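3.2 Where unfinished chores go

Participants in the Gunbridge diary study were asked to write down every household task they put off for more than a day, along with the reason they gave themselves at the time. We expected the reasons to be dull. They were dull, but they were also remarkably loyal: a person who was "waiting for better light" in the first week was still waiting for it in the last, through several spells of excellent light.

Following Lu and Shao's earlier coding scheme, we sorted the entries into 9 types of delay. The largest was what Shufen Lu called "staging," in which the task is prepared so thoroughly that the preparing takes its place. One household in the Meltwood group staged the same shelf for 20 days and rated its progress as good throughout. Surfaces came up often in these entries, mostly as places where a chore could be set down and respected from a distance (Figure 1). 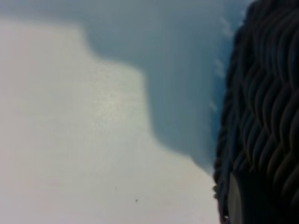 3.3 Limits of the diary method

A diary of delayed tasks is itself a task, and it was delayed. Entries for September arrived in a single batch from 10 households, some in suspiciously even handwriting. Junhao Shao proposed a reminder call, which raised the return rate and lowered the warmth of the replies. We kept the late entries in the sample and marked them as late. Dropping them would have removed our most committed participants from a study of putting things off, and the authors, whose own draft was due well before it was sent, did not feel able to insist.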